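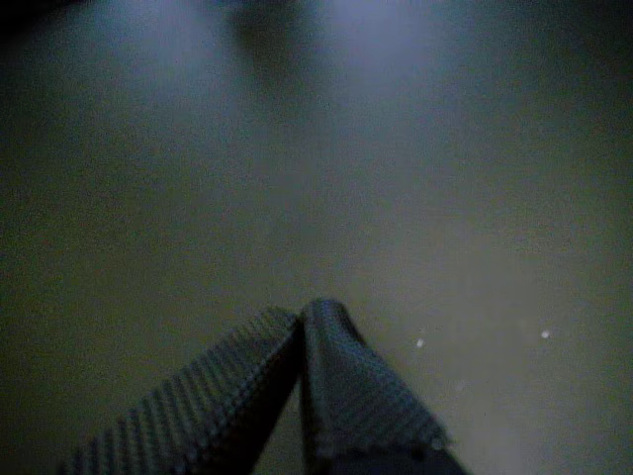 Wrist view check, March, 16:20

Dark-frame threshold for the Prokus recorder. Fingers closed, nothing between them, plain surface behind. Frame is dark in the margins and darkest lower left. Two small bright specks right of the fingers passed the old blob filter as candidate contacts. Raised minimum blob area to 5 pixels. Ribbed finger edges still give false corners, so the finger region is now masked before feature matching.

To do: rerun the Deschamps set with the mask on.

Teleop method, two arms

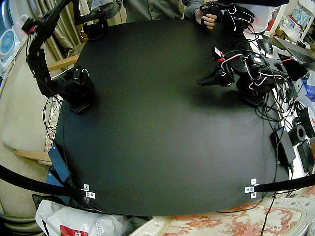 Episode yield is the figure we report to Wastamville, and it needs a fixed definition. From now on an episode counts only if both arms start from the stored home pose and both wrist streams run to the end. By that rule 165 of the 247 recorded episodes stand. Most of the rejects are dropped wrist frames on one side — the timestamps stop and then resume. I suspect connectors under strain. The right arm has its wires wrapped round it and trailing off the side of the table, so every large shoulder move could pull on them. Will reroute along the links and repeat the same motion script before touching the driver.

Base plates stay bolted where they are until the repeat is done, otherwise the Zumosley calibration has to be redone as well.

Open: whether 2 frames of lag between controller and gripper is acceptable. Not measured on the left side yet.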